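Riretti 5 – scene planning and grasp rehearsal for mobile arms

Software / Planning / Riretti

I wrote the first version of Riretti because I was tired of driving out to a site, parking a mobile arm next to somebody's dining table and finding out that the planner couldn't see the chair. So now we rehearse indoors, in simulation, before anything gets unplugged. You load a room, drop in your arm and base, give it a job (clear the table, fetch the box, go around the vase please!) and Riretti plans the base path and the arm motion together.

What you get in the box, so to speak – there's no box, it's a download:

The planner itself, with whole-body collision checking. Chair legs count. Chair backs too, and those used to be my biggest headache, all those thin bars that a coarse voxel grid likes to swallow.

The Öberg room pack, 18 furnished rooms with kitchens, dining areas and hallways. Gunnel Strand modeled most of them and she's picky about clearances, so the gaps between furniture are the mean kind you get in real homes.

A depth noise model for dark and shiny surfaces. Black tabletops are the ones people write to me about. You can turn the dropout up until your perception stack complains, then back it off a bit.

A bridge to Tosora controllers, so the plan you liked in simulation goes to the arm without retyping anything.

Our regression suite has 1129 planning problems in it now, and Signe Wallin adds more every time a customer sends us a scene that breaks something. Please keep sending them, she enjoys it more than she lets on.

Licenses come per workstation, and each one covers 2 robot models. Students can write to us at Inotska and we'll sort something out. The next update is due in May and brings soft cushions and proper door handling, which I've wanted for ages.
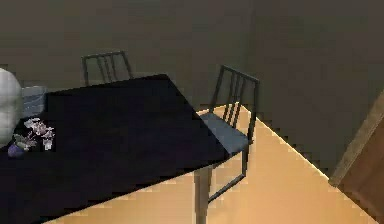 Oh, and if you're coming from version 4, export your rooms before you upgrade – the old scene files open fine, but saved camera views don't come across yet.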